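Teaching the Arm to Clear the Table: What Works at My Bench

I've been showing our robot arm how to tidy up after breakfast since February, first by holding it and pushing it around, now mostly with the hand controller from my chair. We call ours Helmy. I've recorded 695 demonstrations so far and thrown out plenty more, so take these as tips from somebody who has already made the mess for you!

Set out fewer things than you want to

My first layouts looked like the end of a birthday party, and I couldn't get through a single run without bumping something. Start with a plate and one thing to go on it. Once you can do that 13 times in a row without a fumble, put out something awkward, like a mug on its side. Mugs are a pain — the handle points a different way every time, and you have to decide on the approach before you start moving.

Move like you're carrying soup

Whatever you do with your hand, the arm will copy, including the little wobble when you change your mind. Go slow and steady and don't stop to think in midair. If you need to think, back off, delete the run and start again. I used to keep the wobbly ones (it felt wasteful not to) and then wondered why Helmy dithered over every plate.

Drive from the wrist view

This took me ages to get used to. From the wrist camera the table tips over at a silly angle and the fingers hide half of what you're after. On the bready piece, all I get is a bit of lumpy tan between the black parts, while the lavender plate is mostly in plain sight past the rounded pad. I line up on the plate rim first and work back from there.
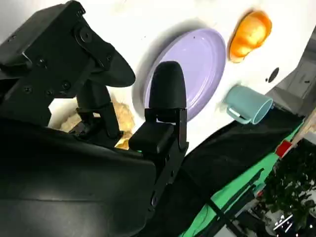 Guiding by hand

If your arm lets you push it around, hold it well above the fingers. Apolline Tessier talked me out of gripping it by the fingertips, and my grasps got cleaner the same Friday. Keep your sleeves rolled up too, or the camera gets a lovely long look at your cardigan.

Shuffle between runs

Swap the mug and the plate, turn the handle, slide everything a few inches over. I do 32 runs and then take a proper break, tea included, and I change the layout every single time. My early batch of 100 all had the plate in one spot, and Helmy went on reaching for that spot long after I'd moved the plate.

Write it down right away

One line per run, in pencil: what I moved, where it went, keep or toss. By dinner I can't remember a thing.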